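Handling and Caring for Glazed Bowls in the Teaching Collection

Last updated: August 18, 2025

The Akness Ceramics Study Room lends bowls, dishes and small jars to schools, evening classes and community groups. The following guidance explains how a borrowed piece should be received, handled, cleaned and returned. It applies to all objects in the teaching collection and should be read by the person who signs the loan form before the box is opened.

Objects in the teaching collection are meant to be touched. They are nevertheless old in many cases, and several have earlier repairs that are difficult to see beneath the glaze. Borrowers are asked to follow each step in the order given.

Before the box arrives

Choose a room that can be closed to passers-by. The table must stand firmly on all its legs and should not be placed beneath a shelf, a coat rack or an open window. Wipe the surface and allow it to dry. A folded cotton towel or a sheet of thin foam may be laid down where pieces are to be set on their feet.

Remove rings, bracelets, watches and long necklaces. Hands should be washed and fully dried. Gloves are not required for glazed ware and are discouraged, as cotton slips on a smooth surface.

Opening the box

1. Set the box on the table with the printed arrow pointing upwards. Do not open it on the floor.

2. Leave the lid closed for at least 2 hours if the box has travelled in cold weather. This is particularly important for loans made in December.

3. Cut the tape with a blunt-ended blade and fold the flaps outwards. Lift out the top layer of padding and keep it for the return journey.

4. Check the object against the condition sheet before lifting it. Any new chip, crack or loose flake should be noted on the sheet and reported on the same day.

Lifting and setting down

Use both hands at all times. One hand should support the foot of the bowl while the other steadies the wall. A bowl must never be lifted by its rim, even when it is light, and a handle or lug should not be trusted to bear any weight. The work surface should be kept clear of pens, cups and cameras while a piece is being moved.

When passing a bowl to another person, place it on the table first and let the second person pick it up. Objects should not be passed from hand to hand.

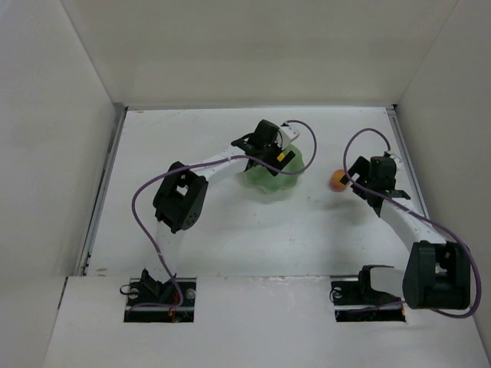 Cleaning

Most borrowed pieces will need no cleaning. Loose dust may be removed with a soft, dry brush, working from the rim towards the foot. If a mark remains, a barely damp cloth may be used on sound glaze only. Unglazed areas, gilding and painted decoration added over the glaze should be left alone.

Soap, vinegar, bleach and household sprays are not permitted. A dishwasher must not be used under any circumstances. Where a stain appears to lie beneath the glaze, the borrower should record it and take no further action.

Storage during the loan

Bowls may be kept in a locked cupboard away from radiators and direct sunlight. They should not be stacked. Shelves must be able to carry over 400 grams for each piece without bending.

Returning the object

Repack the bowl in its original padding, complete the second half of the condition sheet and place the sheet on top of the final layer. Boxes are to be handed to a member of staff and should not be left at the entrance. Requests to extend a loan should be addressed in writing to Fumiko Fukuda, Loans Officer, quoting the number on the box label.

Filed under: Borrowing from the Collection, Object Care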